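1/
今天把 Putness 从头到脚保养了一遍，心情特别好，开一串慢慢讲。Putness 是我们那个双臂桌面工位，两条机械臂，每条手腕上一个小相机，平时的活就是收拾餐具：碗、盘子，偶尔有杯子。2023年3月30日，记一笔，它的运行日志刚好翻过 2000 次抓取！

2/
起因是它最近抓盘子老是差一点点。夹爪下去，位置看着对，合拢的时候盘子会先被推着转一小下，然后才夹住。碗就没事。碗壁高，歪一点也能夹到；盘子贴着桌面，边又薄，差一丝都看得出来。所以我一直觉得盘子是最好的体检工具，比标定板还诚实哈哈。

3/
先说动手之前的习惯：急停按下，控制柜断电，然后用手托住小臂再松抱闸。托住！我一月份偷懒没托，小臂往下一沉，指尖在桌面上磕了一下，心都凉了半截。后来在柜门内侧贴了一张纸条，就两个字：托住。

4/
夹爪手指拆下来看。我们用的是黑色的楔形指，内侧那个面最吃磨损。洗洁精兑温水，软毛刷顺着一个方向刷，无纺布吸干，再晾着。酒精我以前也用过，用久了表面会发涩，现在只擦金属座不擦指面。刷完对着台灯斜着看，哪里磨亮了一目了然。

5/
磨损比我想的偏！靠指尖的那一小截亮得明显，根部还跟新的差不多。说明它抓东西几乎全靠指尖在捏。这跟盘子被推着转的毛病对上了：两边指尖磨得不一样，合拢的时候一边先碰到。找到这个的时候我在工位旁边喊了一声，把 Mackenzie 吓得耳机都摘了。

6/
换指的步骤写细一点，省得下次又翻聊天记录：
先装定位销，再上螺丝，只拧到刚好不晃。
夹爪慢速合拢，夹一张复印纸。
前后抽纸，两头阻力一样，再对角锁紧。
锁完再抽一次纸。锁紧的时候手指会微微跑位，我这次就重来了一遍。

7/
纸片法是 Solange 教我的，她说她以前调裁切机也这么干。一张纸，不要钱，比塞尺好使（至少在我手里是这样）。如果纸一头松一头紧，就在松的那头垫薄铜片，垫完别忘了在记录本上写垫在哪一条臂、哪一侧。没写的话，三个月后的你会很恨现在的你。

8/
然后是手腕相机。支架上那两颗小螺丝是重灾区，臂一加速就在慢慢松，肉眼看不出来，手一掰能感觉到。这回有一颗真的松了。卸下来清掉旧的螺纹胶，点一滴新的中强度胶，装回去，放 20 分钟再让臂动。等的这段时间正好擦镜头：先吹气，再用镜头纸从中心往外转着擦。直接上纸等于拿灰尘磨镜头，别问我怎么知道的。

9/
线缆！从手腕绕到小臂那一段，我会把每个关节转到极限，看线有没有被拽直。拽直就说明扎带太紧，剪了重扎，留一个能塞进小指的弯。接头根部用手指捋一遍，有硬折的感觉就换线，别等它闪断。相机闪断这种故障特别折磨人，十分钟来一次，你一盯着它就不犯了。

10/
接下来手眼标定。碰过相机支架就必须重做，没有商量。我的做法是标定板固定在桌上，手臂带着相机换 17 个姿态，每个姿态停稳再拍。姿态之间手腕要多转，光平移没什么用。以前图快，姿态都差不多，算出来残差漂亮得不得了，一抓盘子立刻露馅。现在我宁可残差难看一点，姿态给足。

11/
两条臂都标完，还得看它们彼此认不认。我用一个很土的办法：左臂指尖去点桌上的一个记号，退开，右臂再去点同一个记号。点得到一起，就过；点不到一起，回去查底座螺栓。这次一遍就过了，开心！

12/
最后上真餐具。还是老搭档，浅蓝盘子加浅绿小碗，都空着放在灰色桌面上，夹爪张开，停在抓取之前的位置，看腕部视角。我主要看两样：两根手指有没有都进视野，釉面上的反光会不会糊到盘子和碗的边缘。手腕相机看到的： 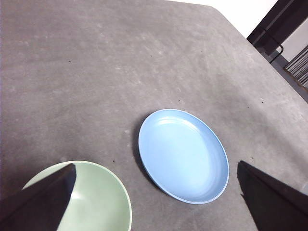
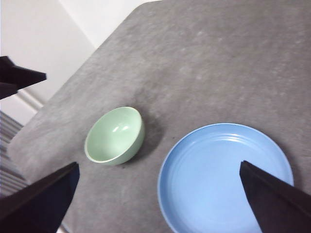 13/
曝光我锁死了，不用自动。自动曝光碰上大片浅色盘子会自己往下压，黑色手指那边就糊成一团，分割模型跟着犯傻。锁的时候拿盘子当基准，高光别顶死，碗的内壁还能看出弧度就停手。白平衡也一起锁。

14/
然后连着跑，每跑一轮我就把餐具换个摆法，近一点、远一点、碗挪到盘子另一边。盘子先转一小下的毛病没再出现！我蹲在旁边看了好久，看它合拢、抬起、放下，真的很治愈，我能看一下午。

15/
有人私信问多久保养一次。我们按次数来：每 200 次抓取擦一次指面、掰一下相机支架，手感不对就停机细查。纸片测试每次换班前做，两分钟的事。全套像今天这样的，看盘子表现，盘子一开始转我就知道该拆了。

16/
备件清单也贴一下，抄作业的自取：成对的手指（一定成对换，别只换一根），定位销，支架螺丝，中强度螺纹胶，薄铜片，镜头纸，气吹，扎带，一根同型号的相机线，一叠复印纸。复印纸别拿打印过的，墨粉会蹭到指面上。

17/
还有个没解决的：右臂放碗的时候，松开那一下偶尔会带着碗轻轻蹭一下桌面。我怀疑是张开速度的问题，也可能是新指面还太涩。明天先把张开速度降一档试试，有结果接在这串下面。你们要是碰到过也跟我说说，特别想听！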